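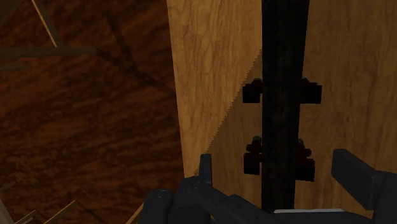

Greiferkamera in der Simulation, Blick auf die Tischplatte

Budgetplanung Roboterarm für kleine Versuchszelle: Simulation zuerst oder gleich Hardware?

Ulla Moen
28. März 2024

Wir planen bei Skoken eine Versuchszelle für Greifaufgaben mit Kleinteilen. Vorgesehen sind ein siebenachsiger Arm, ein Parallelgreifer und zwei Kameras, eine davon am Handgelenk. Der Antrag muss vor der Sommerpause eingereicht werden, Lieferung wäre frühestens im August. Bisher läuft alles in der Simulation auf einem vorhandenen Rechner.

Offen sind drei Punkte. Erstens: Welche Positionen fehlen erfahrungsgemäß in den Angeboten? Zweitens: Lohnt sich ein separater Simulationsrechner, oder reicht der Steuerrechner der Zelle? Drittens: Gibt es Gründe, den Greifer erst nach dem Arm zu bestellen? Das Angebot von Lamedon enthält Arm, Steuerung und Greifer als Paket, das von Omik nur Arm und Steuerung.

Teodor Lundgren

Zu den fehlenden Positionen. In unserem letzten Projekt waren im Angebot nicht enthalten:

Untergestell oder Montageplatte
Not-Halt mit Verkabelung
Flansch und Halterung für die Handgelenkkamera
Ersatzfinger
Transport, Aufstellung, Einweisung
Risikobeurteilung

Allein Kamerahalterung und Ersatzfinger kamen auf 2.222 Euro netto. Die Risikobeurteilung wird je nach Haus intern erledigt, der Aufwand gehört trotzdem in den Plan.

Den Greifer würde ich getrennt ausschreiben. Öffnungsweite und Fingerform sollten aus den Versuchsobjekten abgeleitet werden. Ein gebogenes Teil auf einem Gitter stellt andere Anforderungen als ein Quader auf der Platte, und zwischen Finger und Gestell bleibt in solchen Anordnungen wenig Platz. Diese Fälle lassen sich in der Simulation prüfen, bevor Geld ausgegeben wird.
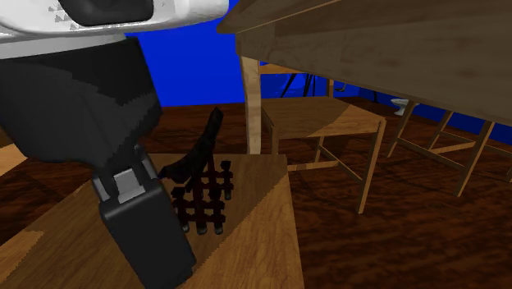

Simulationsrechner

Ein eigener Rechner ist sinnvoll. Die Steuerung verlangt feste Zykluszeiten, das Rendern lastet die Grafikkarte aus. Beides auf einer Maschine hat bei uns zu Verbindungsabbrüchen geführt. Für die Grafikkarte eher auf Speicher als auf Takt achten. Laufzeit im Plan: 3 Jahre.

Oona Kauppinen

Ergänzend zur Aufstellung: Kameraposition und Möblierung vor der Bestellung festlegen. Eine feste Außenkamera, vor der eine Stuhllehne oder ein Tischbein steht, liefert nur Teilansichten von Arm und Objekt.
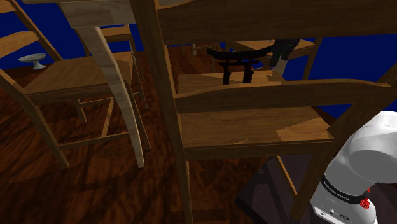

Wer das erst nach der Montage merkt, bezahlt ein zweites Stativ und längere Kabel. Ich würde deshalb in der Simulation mehrere Standorte durchrechnen und die Kabellängen daraus ableiten. Bei uns wurden 22 Meter verlegt, im Plan stand weniger als die Hälfte.

Zum Paketangebot: nach den Preisen der Einzelpositionen fragen. Lamedon hat uns die auf Anfrage genannt.

Roald Torvik

Wir haben Esposito genommen, läuft. Wartungsvertrag nicht vergessen.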